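Budgeting for shelf-stocking equipment: start with the small goods

Most requests for automation money that cross my desk begin with the machine. A buyer has seen the Vondwood arm or its rival from Oprea, has a price, and wants the rest of the form filled in around it. I would start from the goods and the shelf, and leave the price until last.

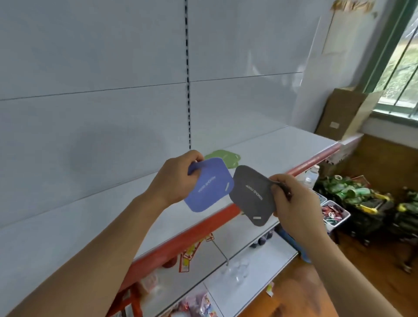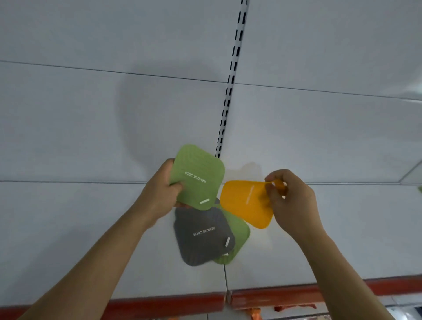 A quote for stocking equipment is normally built on boxed goods: rigid, square and easy to lift by suction. The Mitport plan followed that habit and set aside 3 per cent of the total for grippers. I think the figure is far too low for a shop with a mixed range. A soft pad with rounded corners, pinched between thumb and finger at its edge, is a different task from a carton, and when four of them overlap against a back panel the machine must also tell one from the next. Two hands manage it with a tilt here and a fold there. The budget has to buy that tilt and fold separately, as fingers, sensing and set-up time.

My proposal for the April round is plain. Fund a trial of 17 product lines, chosen by the shop floor and weighted towards soft and hanging goods. Require 1,000 placements per line before any purchase order is raised. Hold back 23 per cent of the capital sum for grippers and spares.

Jairo Giraldo, who runs the Oltumum stores budget, objects that a trial on this scale delays the saving by a full quarter. He is right about the delay. I would still accept it, as the saving he refers to was worked out on cartons.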